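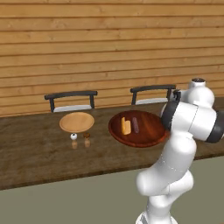
Visiting Plesix

Plesix teaches robot arms to work at a table. We write the simulation software, build the practice scenes and run the training courses. Our office and teaching room are in Kilitz, on the second floor of the old Gilis mill, which dates from 1834. We share the building with a print shop and a bakery supplier.

What we do

Most of our work happens in simulation first. A simulated arm picks up and sets down ordinary table items: plates, trays, shakers, a block of cheese or butter. The scene can be reset in a moment and run again with the items moved. When a task goes well on screen, we try it on the arm in our teaching room. Some tasks carry over with few changes. Others need weeks of extra work, mostly on grip and on reach.

Our software is called Wumbei. It is used by our own staff and by the schools that take our courses. The current library holds 700 table scenes, and new ones are added every January.

Open day

Our next open day is 15 Jun 2018. Doors open at ten in the morning and the last demonstration starts at three. Entry is free, but please book, as the teaching room holds 30 people.

Each demonstration lasts nearly 80 minutes, including time for questions. We start with the simulated table on the big screen and explain how a task is written. Visitors then change the task themselves, for example by choosing a different item for the arm to pick up or a different place to put it. After that we run a short task on the real arm. You will be asked to stay behind the yellow line while it is moving.

No experience with robots or programming is needed. Children under 12 must come with an adult. Bags and coats go in the lockers by the stairs.

School and group visits

Groups can visit on most working days outside the open day. We ask for three weeks' notice. Teachers can choose between the standard demonstration and a longer session in which students write a pick-and-place task and run it in Wumbei. We provide the computers.

Getting here

The entrance is on the canal side of the mill, next to the loading dock. There is an elevator. Parking is limited, and the bus from Kilitz station stops across the bridge.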